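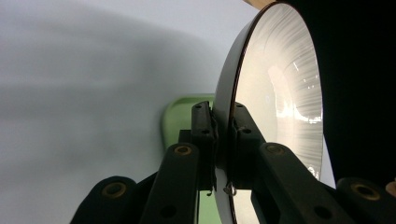
Print this page
E-mail this page

Notebook - dishware bench, July

Started 9:40. Back on the big round dishes from the Junwood order, the white glazed ones with the brownish rim. Liya Wolde wants the rim wear question closed before the next firing, so the plan today was weighing, rim check, then stacking.

Rim thickness taken with the calipers at 6 points per dish. Most came out even. Two were heavier on one side, and I put them on the lower shelf with tape on the foot. The brown on the rim is thin where the glaze breaks over the edge and I would leave it that way. Ayantu Tsegaye thinks it should be darker. She may be right for the Gatton set but those are smaller and get handled less.

Faint radial lines show on the inside under the bench lamp, center to edge. Could not feel them with a fingernail. Checked against the Vando samples - same lines, so I am putting it down to the trimming and not the glaze. Ask Alemayehu what they use for the last pass.

Wiped everything with the damp cloth, then dry. Do not use the green pad, it leaves marks.

Stacking: felt between each one, no more than 6 high. Total for the order is 16, and there is room for all of them if the test tiles move. Felt is nearly out. Next pack is 25 sheets, enough for this order and the one after.

Left to do
- reweigh the two taped ones
- rim photos for Liya
- tiles off the top shelf

Print this page | E-mail this page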